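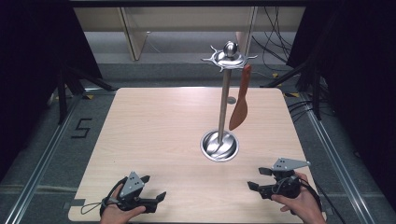

4. Setting Up Your Kokau Utensil Stand

Now for the fun part! With the pole screwed into the base, your stand is ready for its first tools.

1. Put the stand on a flat table, away from the edge, and leave room on every side so you can reach all the hooks.

2. Turn the round knob on top clockwise until it stops. Finger-tight is plenty.

3. Pick a light tool to start with. Slip the hole in its handle over one hook and let go gently.

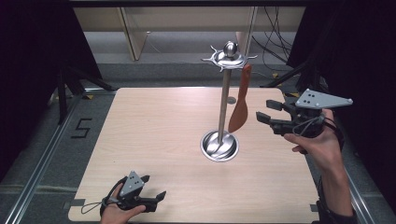
Fig. 4-2. Spatula on a right-hand hook, blade down.

4. Add a second tool on the opposite side, then keep going in pairs. It's a great feeling when the drawer starts to empty out!

CAUTION: The hook tips are pointed. Do not hang anything heavier than 400 g on a single hook. 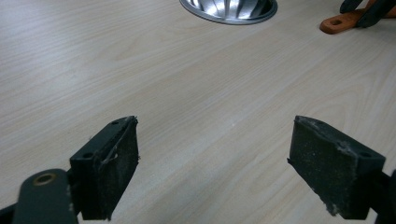 5. Wipe the tabletop with a soft, dry cloth before you slide the stand to its permanent spot. Grit under the base can scratch a wood finish.

NOTE: Handle holes too small for the hooks? Use the 2 cord loops from the parts bag (part 117).

Cleaning is covered on page 14.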